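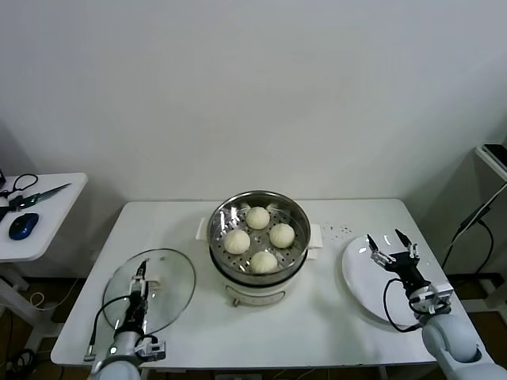 March, open day, evening notes

OK, writing this up tonight while my feet still hurt, because Nimal wants notes from both of us before the recap and I know what my memory is like after a night's sleep.

Doors at 10, and we had people in the hallway by 9:40. Final tally from the sign-in sheet was 77, which beats last year even with the rain. Probably a few more than that who walked past the clipboard. We ran groups of 6 through the demo room like Zoila asked, and it was the right size. Everybody gets a spot where they can see both arms, and you can still talk over the fans without yelling. (I still yelled. Voice is gone.)

Station order was Cudell first (the bin sorter), then the bun demo, then the Dramar people with their posters. Next time I'd put Dramar in the middle. By the end folks had been standing for half an hour and they just sort of drifted past toward the coffee. Felt bad about it, their stuff is good!

Bun demo. Sequence as run:
lid off with the left arm, lid down flat on the left
right arm picks a bun and goes to the plate
back for the next one until the tray is empty
left arm puts the lid back

Steamer was unplugged the whole day. We did that last year too and I want to keep doing it, no hot water anywhere near the visitors' side. I reset between groups by hand, which takes no time at all if you don't stop to chat, and I always stop to chat.

Success count: we did 18 full runs. 14 clean start to finish. Two had a dropped bun on the way to the plate, one had a lid that came down crooked and I hit pause, and one I'm calling a fail because the arm went to the right place and closed on air. That last one was the run with the local business group, naturally. One of them clapped anyway. I'd take that crowd back any day.

Zoila had the talking job for the morning and she is so much better at it than me. She opens by asking people how they'd pick up a bun themselves, and everyone pinches the air, and then she tells them to do it again without using their sense of touch. Whole room goes quiet for a second. I stole it for my afternoon groups and it worked nearly as well. Writing it here so we keep it.

Grip settings, for whoever sets up next: I started on the values from Sullum and they were too firm, you could see the dents on the first practice bun. Dropped the closing force twice before doors and left it there. Opening width I kept at maximum for the approach. Zoila thinks that's wasteful when the buns are close to each other and she has a point, there's a risk of nudging the neighbor, but I didn't want to be tuning widths with a line out the door. Also slowed the approach way down compared to what we use on a normal day. It looks more careful and people relax. A fast arm makes them step back, and then the ones behind can't see.
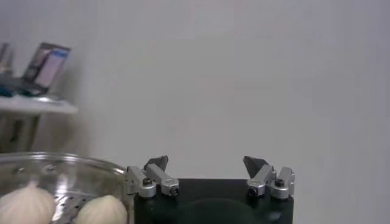
Most of the questions were about the hand, way more than about the software. I'd guessed it would be all "is it AI" and I had my little speech ready, but what they wanted to know was how two fingers can hold something that squishy. So after a couple of groups I started parking the gripper fully open next to the basket and pointing at the parts: the silver linkages on each side, then the dark wedge-shaped pads at the tips, and how the pads are the only bit meant to touch the food. Kids loved it. One of them told me it looks like a crab and I've been thinking of it as the crab ever since. A retired machinist stayed for ages asking about the pivots and what we do about play in the joints, and I had to admit I didn't know the number. Looking it up tomorrow. He left an email.

Other questions I want answers to before next time:
How much does it cost (we need an agreed line on this, I mumbled)
Does it know when it has dropped one
Could it do dumplings with soup in them (no, or please not on my shift)
What happens if you move the steamer. I did move it for one group, a couple of inches, and it coped fine. Moved it more for the next group and it did not cope. Nimal says the limit is written down in the Honorato folder, so somebody should print that page and tape it up.

Nimal had the e-stop all day and used it only for the crooked lid. He'd like a taller stool.

Handouts: printed 200, still have a big stack in the cabinet, so let's not print any more for the summer one. Just fix the phone number with a sticker.

Stuff to do:
wipe down the table properly, crumbs get everywhere
check the fingertip pads for wear, I only gave them a quick look
copy logs off the laptop before anyone updates anything
thank-you note to the Dramar folks
move the sign-in clipboard so people can't miss it
return the borrowed coffee urn (me)

Oh, and the marker tape on the floor started peeling by lunch where everyone stands. I pressed it back down with my shoe twice. Get the wide kind.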